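Fewer examples, but better ones

In our field people like to say a big number. Last June a colleague told me his group had recorded 3000 demonstrations for one task, and everybody at the table was impressed. I was impressed too, until I watched 10 of them. In most of these the operator was tired and made the same small correction again and again, and the robot will learn this correction as faithfully as it learns the task.

I work with small metal parts and two arms, at Grecu, where we teach by guiding the arms by hand from a second station. My opinion is simple - we should record slower and throw away more.
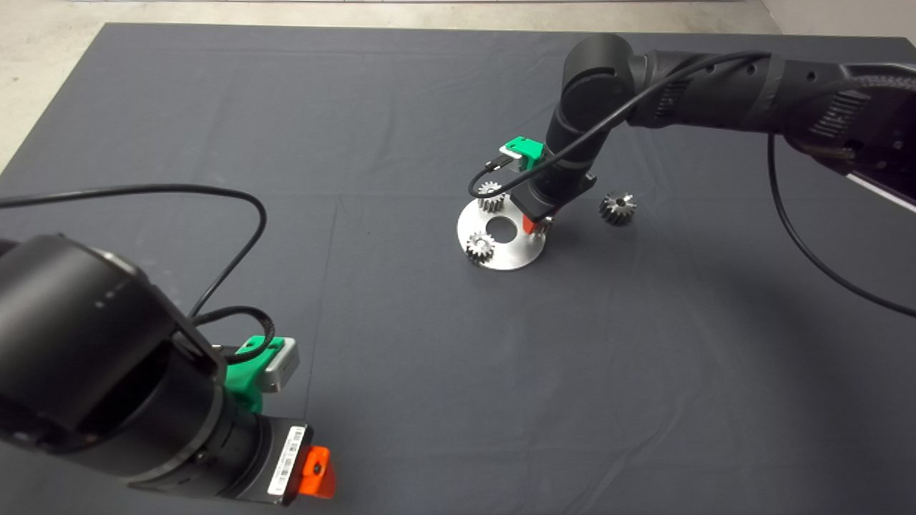 How many examples does one such task need? It depends on how much the start positions change, and I would begin with 93 varied ones before I ask for 2000 similar ones.

Josée Petrenko, with whom I often disagree, thinks that a larger model will forgive poor data. Maybe it will, in some years. For now I must pay for every hour at the station, and an hour of careless gears costs me the same as an hour of careful ones. I would also like that each group publishes how many recordings it deleted, and for what reason. We deleted a third of ours this spring, mostly for hesitation before the grasp.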